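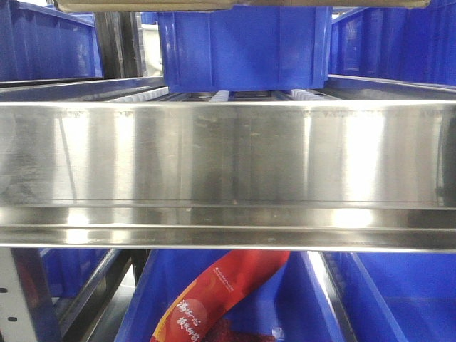

The Skidavach open day is a public demonstration of warehouse picking machines held at the Skidavach goods hall. It was started by Leonie Berchtold, and is best known for the edition of July 2020, when the Vullari picking arm was shown to visitors for the first time. The name is also used, less exactly, for the training visits which the hall offers to schools during the rest of the year.

Background

The hall was built for the storage of household goods and was later divided in two parts. The smaller part is kept for tests. Before the open day existed, persons interested in the machines had to write to the hall and wait for an answer, and many of them waited long. Berchtold proposed that one day should be fixed for all. The first programme was planned for April, but it was put off because the test lane was not finished.

The test lane

The lane used in the demonstration is a flow rack: blue plastic bins stand on narrow tracks of white rollers, between metal guide rails. Cardboard boxes are handled on the same rack. Such lanes are ordinary equipment in storage halls, and the organisers wished to show the arm at a lane of the ordinary kind. Polished steel is known to be difficult for the cameras of picking machines, as it gives back the light of the ceiling and the colours of the goods. Bags and flat packets are a further difficulty, for they can lean against the wall of the bin and they bend when they are taken.
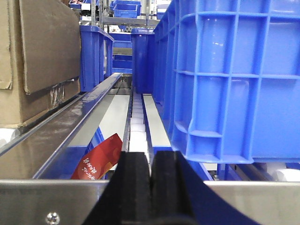

The two-fingered gripper at the roller lane, with a large blue crate to the right.

The demonstration

Visitors were admitted in groups of 20, and each group stayed at the lane for one programme. The programme had four stages: an explanation of the rack, a slow run with the arm, a run at working speed, and a time for questions. The explanation was given by Minoru Fujimoto, the slow run by Genalyn Villanueva. In all, 351 visitors signed the book.

The gripper of the Vullari arm has two black fingers, which close towards each other. For the open day the control program, called Caker, was set to stop after every movement in the slow run, so that the guide could say what would come next. In the second run these stops were taken away. Some visitors found the slow run too long, while teachers in general preferred it.

Questions were most often about safety, about the price of the arm, and about what happens to the work of the people who pick by hand. On the last subject the hall had prepared a printed sheet of five pages, which was later made shorter.

Reception

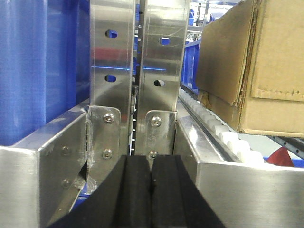
Daithí Rafferty wrote afterwards that he had come to see something fast and had learned more from the slow part, but that the guide should speak louder when the conveyor in the next hall is running. A microphone was bought for the following visits.

The Ó Dubhghaill prize for public teaching was given to the open day in the next year. Róisín Gallagher has since taken over the programme from Berchtold, and the slow run was kept in it.

See also

Flow rack
Order picking
Robot gripper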